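Inicio Reseñas Guías Taller Foro Contacto

Reseñas > Herramientas > Destornilladores y puntas > Juego Cesstead de precisión

Juego de destornilladores Cesstead: 41 puntas para usar tres

Mi relación con los juegos de destornilladores de precisión sigue siempre el mismo guion. Los compro convencido de que me faltaba justo ese, los abro con cierta ceremonia, uso la Phillips pequeña durante dos años y un día la pierdo debajo del frigorífico. El resto de las puntas queda intacto, como la vajilla buena de mi madre. Con el Cesstead llevo desde agosto y todavía no he perdido ninguna, lo que ya lo coloca por encima de la media de este cajón.

Lo compré para resucitar ordenadores de sobremesa viejos, una afición que cuesta más de lo que ahorra y que en casa se tolera siempre que no invada la mesa del comedor. (La invade.) Son placas que me llegan de oficinas, de cuñados y de un señor que firma Venkatesh Pai en el foro y que manda los componentes envueltos en páginas de crucigramas ya resueltos. Con letra preciosa, por cierto.

Qué trae

El estuche lleva las 41 puntas, un mango de aluminio con cabezal giratorio, una extensión flexible que da más miedo que servicio, unas pinzas y una ventosa. El conjunto pesa 530 gramos, que en la mano se notan y en la mochila más. Hay Phillips, planas, hexagonales, Torx de varias medidas, unas triangulares y otra con forma de molinillo que supongo que abre algo en algún lugar del mundo. Si alguien lo sabe, los comentarios están abiertos.

El estuche cierra con imán. El imán es excelente. Tan bueno que las primeras veces abrí la tapa de un tirón y repartí Torx por toda la habitación. Ahora lo abro apoyado en la mesa y con las dos manos, igual que un horno.

Las puntas van clavadas en una espuma densa, con la medida impresa al lado en un gris sobre gris que al diseñador debió de parecerle elegantísimo. Por la noche, con mi flexo y mis años, leer «T5» exige inclinar el estuche hasta que le dé la luz. La medida también va grabada en la propia punta, en un tamaño pensado para joyeros.

En la placa

El mango me ha ganado poco a poco. El cabezal gira sin holgura, se apoya bien en la palma y permite girar con dos dedos. En los tornillos de la placa base, los que van a los separadores de la caja, va de maravilla: entran rectos, asientan y el imán de la punta aguanta el tornillo mientras uno busca el agujero con la lengua fuera. Con mi juego anterior, un Inden que venía de regalo con una suscripción, cada tornillo era una pequeña excursión al fondo de la caja con una linterna entre los dientes.

La zona del zócalo del procesador es otra historia. Ahí hay poco sitio y bastante que estropear, y el marco metálico de retención lleva varios tornillos que casi nunca hay que tocar, pero que en las placas de segunda mano alguien siempre ha tocado antes. Hay quien los aprieta como si fueran las ruedas de un camión. Para ese trabajo la punta larga se agradece mucho: llega sin que el mango vaya rozando los condensadores y deja ver lo que uno hace.
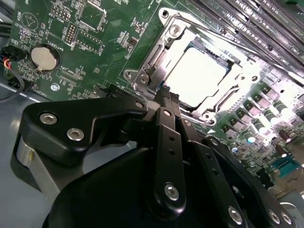

El zócalo y su marco metálico, con varios tornillos, sobre una placa verde.

Las Torx encajan bien, sin ese baile que termina redondeando la cabeza del tornillo. De las Phillips no puedo decir lo mismo. La PH1 me parece un pelo corta de perfil y en tornillos muy apretados se sale si no se empuja con ganas. Empujar con ganas encima de una placa base es una sensación que no recomiendo a nadie con la tensión alta.

La extensión flexible la probé una vez. Se dobla cuando debe y también cuando no, y al hacer fuerza se retuerce sobre sí misma con un crujido de rodilla. Volvió a su hueco de espuma y de ahí no ha salido.

Las pinzas son correctas. Están derechas, cierran en la punta y no se magnetizan. Pido poco a unas pinzas y estas me lo dan. La ventosa pegó sobre el cristal de la encimera y sobre una baldosa del baño. En la pantalla de un portátil, que era la idea, se soltó las tres veces que la necesité.

Frente a los otros

Raelene Pomare, con quien comparto garaje y bastantes opiniones no solicitadas, defiende a muerte su Vikance. Se lo cambié por el mío durante una tarde para desmontar dos equipos. El Vikance tiene mejores Phillips, sin discusión, y un mango de goma que a ella le parece cómodo y a mí me recuerda al manillar de una bicicleta infantil. El estuche cierra con un pestillo de plástico que ya lleva cinta aislante. Al terminar quiso quedarse con mi cabezal giratorio y le dije que no.

El Pandey lo tuve hace tiempo y era más barato que los dos. Puntas blandas como mantequilla. Lo único que conservo es la cajita, donde ahora guardo los tornillos que me sobran al volver a montar las cosas, una colección que crece a un ritmo preocupante.

Desgaste

Tras varios meses, la PH0 tiene la punta algo brillante y la PH1 empieza a mostrar una arista comida. Las Torx están como el primer día. El fabricante promete 2.000 aprietes por punta en el folleto; no pienso llevar la cuenta, pero con la PH1 tengo mis dudas. El anodizado del mango se ha marcado por donde lo dejo caer, que es siempre el mismo lado. No se venden puntas sueltas, al menos donde yo lo compré, y eso sí me molesta: cuando muera la PH1 tendré un estuche precioso con cuarenta puntas vivas y la única importante difunta.

Lo bueno: el mango, las Torx, la punta larga, el imán del estuche.

Lo malo: la PH1, el gris sobre gris, la ventosa, el imán del estuche.

¿Lo volvería a comprar? Sí, y pediría aparte una Phillips decente de otra marca para meterla en el hueco de la del molinillo. Si solo vais a cambiar un disco cada tres años, con cualquier cosa del cajón de la cocina os apañáis. Para quien monta y desmonta placas con frecuencia, el cabezal giratorio justifica buena parte del precio.

Nota: 3 de 5. Le habría puesto un cuatro antes de lo de la ventosa.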